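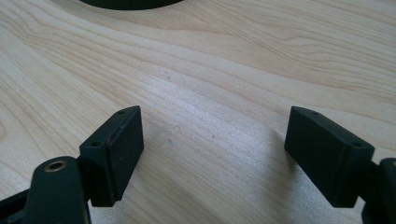
The Sanik Brilport is a small four-door hatchback that was built by Sanik at its Hillau plant and sold mainly through independent dealers. It was marketed as a city car with the cabin space of a larger model, a claim that appears in nearly every brochure and holds up only in part. A total of 1,682 cars are listed in the surviving factory ledger, although owners' groups have long argued over whether that number includes the pre-production batch.

The Brilport is sometimes described in used-car listings as a "forgotten classic." There is little evidence for the second word. The car sold slowly when new, got mixed reviews, and was dropped without a direct replacement.

Background

Sanik began as a maker of trailer axles and light delivery vans. Its move into passenger cars is usually credited to Inna Pylypenko, who led the body engineering office and had pushed for a short, tall car that could share a floor pan with the company's smallest van. The company's own history calls this a bold decision. The minutes of the planning meetings, parts of which were later reprinted in the owners' club newsletter, suggest it was mostly a way to keep the van line busy between orders.

The name is said to come from a harbor district where the first running prototype was tested. Sanik repeated this story in its launch material but never said which harbor, and the place does not appear on the test schedule. A second account, that the name was picked from a list supplied by an outside agency, is duller and probably closer to the truth.

Design and body

The Brilport has a high roof, short overhangs, and nearly upright side glass. The shape gives good headroom in both rows. Legroom in the back is another matter. Sanik measured it with the front seats set well forward, and reviewers who repeated the test with an adult driver in place found much less space than advertised.

The rear bench slides and folds in two parts. With the bench down, the load floor is long but not flat, as the hinges leave a raised strip across the middle. An accessory panel was sold to cover the step. It rattled, and many were thrown out by their first owners, so a complete panel now fetches a price that has nothing to do with its usefulness.

Visibility is often listed among the car's strong points. To the front and sides this is fair. The rear pillars are thick, however, and the rear window is shallow, which makes parallel parking harder than the car's length would lead a buyer to expect. Parking sensors were never offered, even on the top trim.

Early cars had steel bumpers painted in the body color. Later ones used unpainted plastic, which Sanik promoted as scratch resistant. It did resist scratches, and it also turned a chalky gray in sunlight.

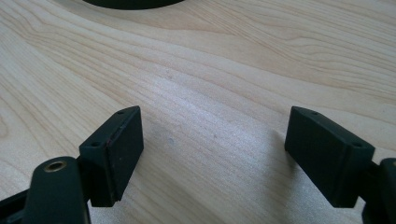

Engines and gearbox

All production cars used a four-cylinder gasoline engine mounted across the front and driving the front wheels. The basic design was bought in and had already been used in the van. A five-speed manual was standard. The optional automatic was slow to change up and is blamed for a good deal of the car's poor name in hilly areas, though a worn throttle cable can cause the same symptom and often went unchecked.

Fuel economy is disputed. The brochure numbers came from a steady-speed test on a closed road, with the spare wheel removed according to a footnote that was dropped from later printings. Owners have reported much worse results in town, which is where a city car spends its time. Owner reports are not a controlled test either, and some of the lowest numbers come from cars with failing oxygen sensors.

A diesel version was announced and shown on a stand but did not reach dealers. Claims that several were built and quietly sold to staff turn up regularly. No such car has been produced for inspection.

Trim levels

The Brilport was sold in 2 main trims, the base car and the Greenwood.

The base car had manual windows, a single-speaker radio, and cloth seats. Air conditioning could be ordered, but only together with a heavier alternator and a different front grille, and the combined price put many buyers off.

The Greenwood added power front windows, a rear wiper, wheel covers, a split armrest, and a dark green interior that faded unevenly. Sanik presented it as a special edition at launch, then kept it on the price list until the end of production. Sellers today still describe it as a limited run. On the basis of the ledger, Greenwoods outnumber base cars, so a buyer should be careful about paying extra for rarity.

A dealer-fitted sports package also existed. It consisted of stripes, a different gear knob, and stiffer rear springs. The springs were the same part used on the van.

Safety

The launch brochure states that the Brilport was "designed around safety," without giving details. A driver's airbag was standard and a passenger airbag was optional. Anti-lock brakes were fitted only to the Greenwood, and not to all of those. The only sure way to tell is to look for the control unit under the hood, since the dashboard warning light was installed on every car whether or not it was connected to anything.

No independent crash result has been found for the model. Sanik referred in its advertising to internal testing, but it did not publish the method or the outcome. Statements on enthusiast pages that the car "scored well" have no traceable source and seem to have been copied from one page to the next.

Reception

Reviews at launch were polite. Writers liked the light steering and the tight turning circle, and most found the driving position comfortable. Complaints centered on engine noise, wind noise at highway speed, and a heater that favored the passenger side.

Brenda Lightfoot, who reviewed the car for a regional motoring column, was less kind. She wrote that it was "a sensible van with windows in it," and questioned why anyone would choose it over a good used car one size up. Sanik's sales office quoted the first two words of that remark in a later advertisement.

The column has since been cited as a reason for the car's weak sales. This is hard to credit, given how few people could have read it. Price is a simpler explanation. By the time a Brilport had been ordered with air conditioning and the automatic, it cost nearly as much as larger cars from better-known makers, and its dealers had little room to discount.

Reliability and common faults

The engine itself is durable if the oil is changed on time. Most trouble comes from the parts around it. The plastic coolant tank cracks along its lower seam, and the ignition coil fails with age. Neither job is difficult, although replacement coils of the correct type are getting scarce and the look-alike part from the van has a different connector.

Rust is the main cause of loss. It starts behind the rear wheel arches and in the seam below the tailgate, where a drain hole was drilled too high to drain anything. Sanik issued a service bulletin on the problem and offered a wax treatment, but only to cars returned to the Hillau plant at the owner's expense. Few made the trip.

Electrical faults are often reported and often wrongly diagnosed. A poor ground point behind the left kick panel accounts for many of them, including dim headlights, slow wipers, and a fuel gauge that drops when the brakes are applied.

Survival and values

The owners' club register lists 33 cars, of which 4 are recorded as roadworthy. The register relies on members reporting their own cars and is not checked, so both numbers should be treated with caution. Cars have been entered twice under different owners, and at least one entry describes a van.

Asking prices have risen, though completed sales are rare enough that no market value can be stated with confidence. A car in good condition with its original seats and a sound tailgate seam is worth more than a shiny one with fresh underseal, whatever the listing says about restoration. Body panels are no longer made. Doors and glass from the van do not fit, despite frequent claims that they do.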